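The Salt Road to Srithong
Book One of the Purance Chronicles

Paperback, e-book and audio
Ages 12 and up

When the bell tower at Vendau rings by itself in the middle of an August night, every sensible person in town pulls the covers up and waits for morning. Skastero, who is the youngest ferry pilot on the river and has never once been accused of being sensible, gets out of bed and goes to look.

What she finds at the top of the stairs is a sleeping knight in rusted armor, a very rude crow, and a map to a city that sank beneath the salt flats 1000 years ago. The crow says the knight has to be back in Srithong before the first frost. The crow also says that it will not be answering any questions about why. And so begins a long, muddy, often hungry journey across the kingdom of Purance, with a stolen mule, a borrowed sword, and three witches on their trail who only want (they keep saying this, very politely) to have a word.

I started this story as a bedtime tale and it sort of got away from me – the crow was supposed to be gone by the second chapter, and by the time I reached the end he had more lines than the knight did. If you love the kind of fantasy where people stop to cook supper, argue over directions and now and then save each other's lives, I think you'll feel right at home here.

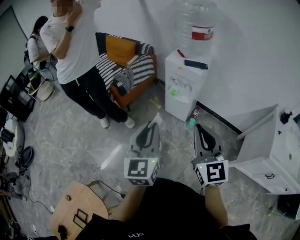
The paperback has a fold-out map at the back, showing the whole of the Salt Road from the Vendau ferry landing down to the drowned gates, along with a few places that don't turn up until the second book (I couldn't resist!). There are 40 chapters, most of them short enough to read aloud in one sitting, and each one opens with a line from the old pilots' songbook. The e-book has the same map split over several pages so that you can read the tiny lettering on a small screen, and the audio edition includes the ferry song sung all the way through, all 12 verses of it.

Readers often ask whether the book can be enjoyed alone. It can! Skastero's journey down the Salt Road comes to a proper end, and you won't be left hanging off a cliff, although there is one door in the last chapter that stays shut for now. There's some sword fighting and a rather sad bit with the mule, but nothing gory, and I've had very nice letters from families who read it together.

Signed copies are available for the paperback only. Please add the name you'd like written inside in the notes box at checkout, and do check the spelling, as I copy it out just as you type it. E-books arrive by email as soon as your order goes through, and the audio edition can be downloaded from your account page.

Book Two, The Witches of Purance, is out Feb 16, 2026 and can be ordered ahead in all the same formats.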